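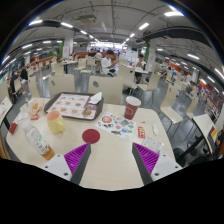 Hadstead Applied Handling Group – Reference Pages

Coltum hand-held gripper kit

The Coltum is a hand-held gripper kit sold by Hadstead for recording manual tasks. A person holds the tool and carries out a job with it, such as clearing a table, while a camera on the tool records the work from close to the jaws. The recordings are used to train robot arms fitted with a matching gripper. No robot is needed while recording.

The kit is aimed at research groups and at companies that want recordings made outside a laboratory. Dining halls, shops and offices are common places of use. It is offered for sale outright or as part of a recording service, in which Hadstead supplies the tool and a trained operator.

Design

The tool has two jaws that open and close together. Each jaw carries a ribbed, bright purple insert with a dark grey contact pad along its inner side, and is fixed to a white mounting plate. The inserts flex a little under load, which lets the pads settle against round or uneven objects. The pads are wearing parts and can be changed without removing the insert.

A trigger in the handle closes the jaws. The trigger is sprung, so that the jaws return to the open position when it is released. There is no motor in the hand-held version. Grip force depends on the operator, and the handbook advises a light, steady pull. Operators with small hands can fit a shorter trigger, which is supplied in the box.

The camera has a very wide lens and gives a circular picture with a dark border. Both jaws stay in view at the bottom, with the table and a good part of the room beyond them. Draltel, which makes the recording software, treats the black border as empty and masks it before processing.

Contents of the kit

The standard kit holds one tool, 2 spare pairs of contact pads, a charger, a carrying case and a licence for the Draltel software. A larger set, the Coltum Pair, has a second tool for two-handed work. Purple is the only insert colour offered at present. An earlier series had black inserts, and these fit the current plates.

Use in table clearing

Table clearing is one of the tasks in the Hadstead task list. It is regarded as fairly hard, as the things left on a dining table differ so much in shape and stiffness. A mug can be taken by the rim or the handle. A paper cup with a lid needs a lighter touch, and a clear plastic bottle is difficult for many vision systems to pick out against a pale table top. Flat things such as coasters and sticker sheets are usually slid to the table edge before they are gripped. Crumpled wrappers and napkins can be picked up almost anywhere, but they rarely look the same twice.

Trays are handled last. The handbook tells the operator to take loose items off a tray first and leave the paper liner in place – the liner goes with the tray. A full tray is outside the scope of the single tool and calls for the Pair.

Recording in public rooms also brings in background detail that changes from one visit to the next, including seating, lighting and people at other tables. Draltel offers face blurring as a separate step, carried out before files are released to the customer.

Service and support

The recording service is booked by the half day. Customers receive the files with the task names and the start and end of each attempt marked. Repairs are done at the Hadstead workshop, and the guarantee on the tool runs for 17 months. Pads are not covered.

Reception

Dušan Vaněk tested the kit for the trade newsletter Echeverría and gave it a favourable review. He praised the balance of the tool and the clear view between the open jaws, and found the case too bulky for travel by train. He also noted wrist ache after long sessions and suggested a break after every 95 attempts. Hadstead has since listed a wrist support as an extra.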